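About Us

Trukurham Gripper Testing
Small lab, two benches, lots of cables

What we do

We try out grippers. Also arms, wrist cameras and the controllers that sit between them. You send us the thing, or tell us which three things you can't decide between, and we run them on the same bench with the same objects and send you the numbers plus the footage. That's the business.

Most of our customers pack or sort stuff. Food, refills, spare parts, pharmacy orders. They've got a catalog from a gripper maker with a payload figure and a stroke figure and a nice photo of it holding a metal cube. They don't ship metal cubes. They ship bags and pouches and boxes with a floppy corner. So we test on bags and pouches and boxes with a floppy corner.

We don't sell hardware. No reseller deals, no commission. We did think about it in the first year and decided no.

How we got going

Started as a side bench inside Ellum, the packaging machine shop on the other side of the yard. They kept getting asked "which gripper should we put on this" and kept answering by guessing. Someone bolted an arm to a table and started writing things down. After 13 months the side bench had a longer waiting list than the machine shop did, so it moved out and got its own name and its own door. We still borrow their drill press. They still borrow our good calipers and don't bring them back.

The first report we ever sold was 30 pages long and the customer read one table. Reports are now four pages. The table is on page one.

The bench

Light wood top. People expect aluminum profile and a black mat, and we have one of those too for the people who ask, but plain wood is closer to what packing tables look like at the places we work for, and it gives the cameras a hard time in a useful way (grain, glare, scuffs). Even overhead light, same setting every run. Objects go down flat unless the job says otherwise. We put other items around the target on purpose, because a target all alone on a clean table tells you very little.

Arms we have at the moment: two six-axis, one older four-axis that is loud. Tool changer on both six-axis ones so a swap takes a couple minutes including the check move.

Grippers get the same warm up, same approach height, same speed steps. We start slow and go up until something goes wrong, then back off one step and run the full set there. A full set is 1000 picks for a paid comparison. Short set for a quick look is a lot less and we say so on the report in big type, because short sets flatter everybody.

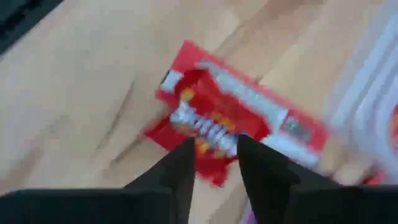 Flat packages are still the hardest part of what we do. Thin, slippery, nothing for a finger to get behind. Narrow pointed fingers can pinch a ridge in the film if the pack has some give, wide pads mostly skate. Suction does great on smooth film and then terrible on anything with a crimp or a wrinkle. Hybrid tools look good on paper, weigh a ton, block the camera. We've written up 21 finger shapes for flat goods so far and there isn't a winner. There's a winner for your pack, usualy, and that's what the report is for.

Cameras

Wrist mount or overhead, the eternal argument. Our take after a lot of runs:

Wrist camera sees the last few inches, where it matters. Also sees its own fingers the whole time, and smears when the arm moves fast. Short exposure fixes most of the smear, then you need more light, then you get glare off the film. Pick your problem.

Overhead sees the whole table, never moves, easy to calibrate. Goes blind right when the gripper comes down over the object.

Both is best if you've got the controller for it. Lots of people don't, the second stream eats the cycle time. We test with whatever you plan to actually run in production. If your controller can only handle one camera we're not going to show you results from two.

We save the ugly frames. Blurry ones, half covered ones, ones where the label is unreadable. If your software has to work on those, you should see them before you buy. Every customer gets the raw folder, not a highlight reel.

Controllers

Less glamorous, causes more trouble. Same arm, same fingers, different controller and you can get a different drop rate. Mostly it comes down to how late the close command arrives and if the force reading is real or sort of estimated from motor current. We log both sides with the same clock. The logger is our own, called Drustaveck, ugly gray screen, doesn't crash. Customers can have a copy for free with any paid job. Manual is short. Manual is also a little out of date, sorry, ask us.

Who we work with

Packers, co-packers, a few integrators, one school. The Begay program is the school one: students come in for a term, build a finger set, and run it on the bench against two off the shelf sets. Next intake is November. They get a bench slot in the evenings and full use of the printer. A couple of the student finger designs ended up on our standard shelf and we use them all the time, the long skinny pair especially.

We also take jobs from gripper makers. Same rules as everyone. They pay for the test, they don't get to edit the table. If they don't like the result they can keep it private but they can't publish half of it. It's in the contract, and yes people have asked.

What to send us

The real product, in real packaging. A case of it if you can, packs get beat up over a long run and we swap them out.
The gripper, with its mounting plate and the cable. Please the cable.
Controller and firmware version you're going to use.
Your cycle time target. An honest one.
What counts as a fail for you. Dropped is easy. Is a dented corner a fail? Is a crease? Tell us before we start.

What you get back

Four page report, table on page one. Video of every fail. Raw frames and logs. A phone call if you want to argue about it, included in the price.

Visiting

You can come watch your own runs, lots of people do. Mornings are better, benches are set up by 9 and the loud arm doesn't usually run until after lunch. Ring the bell at the Ellum side, our bell is broken. Closed shoes. No visitors on other customers' runs, so call first and we'll find you a slot.

Quotes go out in a day or two, faster if your list of objects is short. Use the form on the contact page. If the form eats your attachment (it does that with big files) just send the message without it and we'll reply with an upload link.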